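My first fortnight of driving the arms

A few of you have been asking what I do all day since I changed jobs, and my mum still tells people I play video games for a living, so I reckon it's time for a proper post. I'm a teleoperator. I spend my shifts at a shed belonging to Sondent, moving a pair of robot arms by hand so that a computer can learn to copy me. I love it. I also have a very sore left shoulder.

The project is called Grinuditz (don't ask me, it was named before I got there) and the tasks come on a printed sheet, in blocks. My first block was picking up big toddler-style building bricks and putting them into a shallow plastic bin. That's the lot. You pick up a brick, you put it in the bin, you bring the arms back to the start position and you press the pedal to say you've finished. Then you do it again. My quota for the block was 109 good goes, and I honestly laughed when Dwayne handed me the sheet. I have a two-year-old nephew who can do this while eating a sausage.

I did not laugh for long!

The way it works on our rig is that you've got a second set of arms in front of you, smaller and lighter, with no motors pushing back at you (well, hardly any). You hold those by the handles, and whatever you do with them, the real arms do at the table. Squeeze the trigger and the fingers close. Let go and they open. There are cameras up top and others down at the wrists, and you can watch their feeds on the monitor or just look over at the table with your own eyes. Dwayne Lindqvist, who trained me, said to use the monitor from day one. I ignored him for the whole of the first morning, because of course I did.

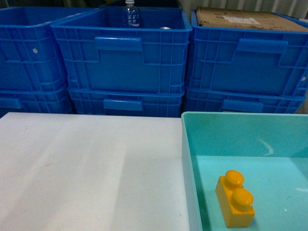
The trouble with using your own eyes is that the robot doesn't get to use them. It'll only ever have its cameras. So if I lean over and peek round the side of the bin to see where I'm going, I'm working from something the computer will never be shown, and it has to make sense of a movement that came out of nowhere. Dwayne put it more bluntly. He said I was cheating in an exam and then handing my answers to someone who'd been sitting in another room. Fair enough. I've stuck to the monitor since, and after a couple of days I stopped missing my own eyes at all.

The second thing I had to unlearn was hurrying. I worked in a bottle shop for years and before that I picked orders, and in both of those jobs fast hands were good hands. My early goes at the bricks were quick and pretty ugly. I'd swoop in, grab, swing across and drop the thing from a height. It went in the bin, didn't it? But when Cletus Mercado went through my recordings at the end of the first day he binned nearly half of them. Dropping from a height means the brick bounces, and a brick that bounces could end up anywhere, so what's the robot supposed to learn from that? He wanted me to go down into the bin, stop, open the fingers, and come straight up. Every time.

Then there's dithering, which is the opposite problem and the one I've still got. When you aren't sure the fingers are lined up, you hover. You don't notice you're doing it. You just sort of hang there over the brick, waiting for your confidence to turn up. Cletus showed me a playback where I hovered for 13 seconds over one brick, and I would have sworn to you it was two. A robot trained on enough of my hovering would learn to hover too, he said, and unlike me it might never get around to coming down.

What helped me was picking the grip before I moved. I look at how the brick is lying, decide which two sides I want, turn the wrist while I'm still well up in the air, and only then go down. If I've got it wrong I come all the way back up and start the approach again. No fiddling about down at table height. It felt painfully slow the first day and now it's faster than what I was doing before, so there you go.

Bricks are a better teacher than I expected, by the way. The studs are the trap. They look like handles, they're right there on top asking to be grabbed, and they're round and slick, so if you catch one off-centre the whole thing rolls out of your fingers. The flat sides of the body are a lot kinder. But if the brick is lying over on its side then the studs are pointing at you or away from you, and you've got to think again. I dream about them now. My partner says I pinch the doona.

Not all the mistakes get thrown out, and that surprised me. If I lose a brick and then calmly go back and pick it up, that one stays in. Cletus likes those. He says a robot that has only ever seen perfect goes has no idea what to do when something slips. What he doesn't want is me staging it. I tried once, I fumbled one on purpose on the second day to be helpful, and he spotted it straight away. He said it looked like a soccer player going down in the box.

And you have to keep changing things. You can't put the brick down in the same place each time, because all the robot learns then is that place. So between goes I shift it: further from the bin, closer, turned a quarter, tipped over. I thought I was being nicely random until Dwayne printed off a map of all my starting positions, and there was a big fat clump in the middle and hardly a dot on the left. It's a bit confronting to see your own laziness as a chart. Now I use a deck of cards to choose, which was Gus Calloway's tip. Gus has been at this longest of any of us, and the suits give him the corner and the number tells him how far to turn it.

(I asked if a computer could just choose the spots for us. It can, apparently. It's on the list.)

By the second week I'd moved on to a longer sheet. That block is 575 goes and it's shared between Gus and me, with the colours swapped through as well as the positions. Red ones, yellow ones, whatever the sheet says. Two people on one block is deliberate. We do things differently without meaning to. I come in fairly steep and Gus comes in low and sweeping, like he's docking a boat, and both of them get the brick in the bin. The people at Arriaga, who do the actual training of the model from what we record, had a worry early on that mixing us would muddle it. So far they've told us to carry on and keep our names on our own recordings so they can pull them apart later if they need to.

I've learnt to trust the wrist view for the last little bit. Up high, I use the head camera to get over the brick, and then my eyes drop to the wrist feed and stay there until I've closed. The wrist view is strange at first. Everything swings when you turn your hand, the background goes sliding about, and on day one I had to stop and look at the wall for a minute. Ginger lollies helped. You get used to the fingers always being in the same spot while the world moves past them, and after that it feels like the most natural way to see your hands.

One bit of advice if you ever end up in the chair: set the height properly. I had mine too low for the whole first week and was holding my elbows up to make up for it, hence the shoulder. We do up to two hours at a stretch with a break in the middle, and I've started taking mine standing up. Gus does stretches against the door frame. I'm not there yet, dignity-wise, but give me another week.

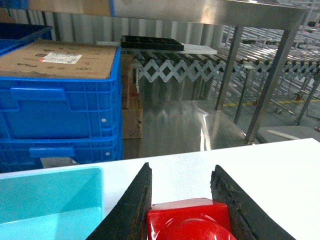
Watching it have a go by itself

On the Tuesday of the second week I got to see a trial run. Arriaga had sent back an early version trained on the first lot of bricks, mine and everyone else's, and Dwayne loaded it up and told me to take my hands off the handles and leave them in my lap. I can't tell you how odd that is. You've been driving the thing for days and then it lifts by itself.

It went over to the brick, a bit wobbly. It turned its wrist while it was still up in the air, and I yelled, because that's my move! Then it came down, and it hovered. Of course it did. It hung there over that brick for ages, and Dwayne slowly turned around in his chair and looked at me and didn't say one word.

It did get it in the end. The next go it closed on nothing, carried the nothing carefully across to the bin and let it go, very pleased with itself. The one after that was perfect. We kept going until lunch and I wrote down what went wrong on each one, and most of the notes say some version of "didn't check it was holding anything". So our new sheet has more near-misses and regrasps in it, and Cletus has asked me to pause for a beat after closing, so there's a clean moment where the brick is plainly in the fingers before I lift.

Some questions I keep getting

Is it hard to learn? The controls take an afternoon. Being consistent takes a lot longer and I'll let you know when I arrive.

Is it boring? Less than you'd think. There's a rhythm to it, a bit like knitting, and I'm allowed a podcast as long as my numbers hold up. I can't do true crime though, I start hovering.

Am I training the thing that'll take my job? I've been asked this by three separate uncles. My job is showing robots how to do things, and there seem to be a lot of things. Past that, I don't know, and I'm not going to pretend I do.

Can I come and have a go? Sorry, no. I did ask.

Next up is lids, which Gus says will make me miss the bricks. I'm on from Monday with both arms at once, one to hold and one to twist, and I've bought a heat pack in readiness. If anyone has a good shoulder stretch that can be done without a door frame, stick it in the comments.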